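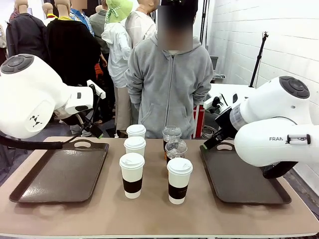 The drinks table with both arms, the cups and the two brown trays.

Print this page | E-mail this page

Project report: Who carries the coffee now?
By Kamonchanok Chantharasri
June 2, 2022

I picked Pellanex for my workplace project mostly because my cousin used to work there and complained about the coffee runs (a lot!). It's a clothing showroom, so buyers come in, look at the new pieces and get offered something to drink. For years the junior staff did all the carrying. Now a two-armed setup moves the cups onto trays and a person takes it from there.

I spent most of my visits next to that table. There are two trays, one per side, and cups with lids in the middle, some paper and some clear plastic. The paper ones up front have black sleeves, and I really thought those would be the problem, but Fares Sabbagh, who runs the floor, told me the clear cups gave them more trouble at first. He had to change how hard the fingers squeeze and he's still fiddling with it.

The log he let me copy covers 3,342 cups. Of those, 248 needed a person to step in, usually to straighten a cup or push a lid back down. I asked if that felt like a lot and he just shrugged and said he'd spilled plenty himself.

What I wanted to know was what the staff do with the time. Two of them told me they talk to buyers more, and they like that part. One said she misses the walk to the back because it was her only break, and I hadn't thought of that at all! Standing by the table and watching doesn't count as resting, she said, and you can't sit down either. Her shift lead has since put a real ten-minute break on the schedule, but it gets skipped when things are busy.

Nobody lost hours while I was visiting. The job title did change, from "floor assistant" to "floor and station assistant," with no change in pay. Fares thinks that should be looked at again in July, and so do I.

If I did this over, I'd talk to the buyers too. I only got staff, and only on the day shift.

Related items
Student report: Night packing at Zistton
Student report: Scheduling software at Pristov
Class notes: Interviewing people at work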